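Collection Notes: Household Objects, Round Two

The second round of household collection at the Zoltstead site is finished, and the recordings have been handed over to Lauri Kemppainen for sorting. The project is a joint one with Sumampouw, who will train the policy, and Jundby, who supply the hand-held grippers. This item covers what was collected, what we changed since November, and what is still open.

The aim of the round was ordinary objects in ordinary rooms. The first round used blocks, cups and a few tins on one table, and the model that came out of it did well on that table and poorly everywhere else. For round two Anjani Gunawan drew up a list of things people handle at home: cleaning products, kitchen containers, cloths, packets, lids. Nothing on the list was bought to suit the gripper. Labels stayed on, and if a surface was shiny we left it shiny.

Each recording is one short task done by a person with the gripper in hand. The person picks something up, moves it, sets it down and stops. The view from the gripper is stored along with the finger opening and the path the tool took. We ended with 537 usable recordings. Another 119 were set aside, mostly for lost tracking, and will be looked at again when there is time.

Bottles took the most practice. A full bottle and a nearly empty one need different grips, and a bottle on its side wants to roll as soon as one finger touches it before the other. 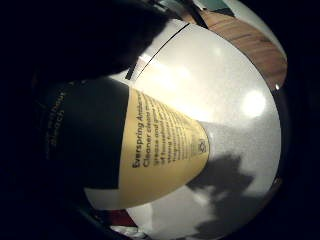 Why collect with a hand-held gripper when we already have an arm in the lab?

It is faster and it goes where people go. One person can carry the tool into a kitchen and start within minutes, while moving the arm takes most of a morning and two people to lift it. The fingers match the ones on the arm, so the model sees nearly the same thing from the gripper in training as it will see when it runs.

The main change since November is how we start a recording. In round one the operator began with the gripper already lined up over the object. That left the model with very few examples of the approach, and it tended to hover. Operators now start from wherever they happen to be standing and come in from a different side each time. Slamet Sopacua wrote up the new procedure, and it is on the shared drive under Totanis, the name we are using for the whole household set.

We also stopped throwing out clumsy attempts. If someone misses the first grasp, opens the fingers and tries again, the recording is kept and tagged as a recovery. There are 227 of these so far, counted across both rounds. Drops are kept too, under a separate tag, but will not be used for training until we agree on how to treat them.

A few practical points for anyone joining the next round:

Wipe the lens before you begin and again after handling anything greasy.

Keep your speed even. Fast swings blur the view, and the tracking does not like them.

Close the fingers fully once at the start of each session. The software uses that to set zero.

Say the task name out loud before you start. The tagging goes much quicker when the name is on the audio.

If you are unsure whether a recording is good, keep it. Lauri would sooner delete one than miss one.

Handles turned out to be a subject of their own. A person will take a pitcher by the handle without thinking, but the gripper can hold it in several ways, and some of them let the body swing once it leaves the table. We asked operators to mix their grips and to include some lifts above chest height, where the view tilts up toward the ceiling and the tracking has less to work with. Clear plastic adds another difficulty, as the background shows through and the edges are hard for the model to find.
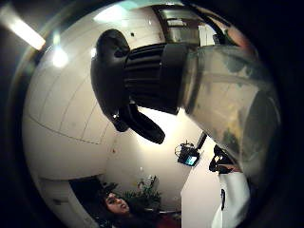

Dewanti Subramaniam wrote in after the last issue to say that the high lifts should be limited. Her worry is that the arm cannot reach that far up in its present mounting, so the model may learn motions it has no way of carrying out. She would like the height of each lift stored as its own field, so that the high ones can be left out of a training run without deleting them.

We have taken that up. The height can be worked out from the tool path, so no new recording is needed, and the field will be added when the files are next processed. Whether the high lifts help or hurt will be tested by training once with them and once without.

Tagging is the slow part at present. Pornthip Chuensuk has been checking the task names against the audio and has found a number of recordings where the same action goes by two names. "Put away" and "place on shelf" will be merged. "Pour" will be kept for actual pouring, and tilting a container without pouring gets its own name.

Round three is planned for about 8 weeks of collection, with more two-step tasks such as opening a cupboard and then putting something inside. Operators who took part this time do not need to repeat the training session but should read the new procedure. Requests for objects to add to the list go to Anjani, and questions about the gripper itself go to Slamet.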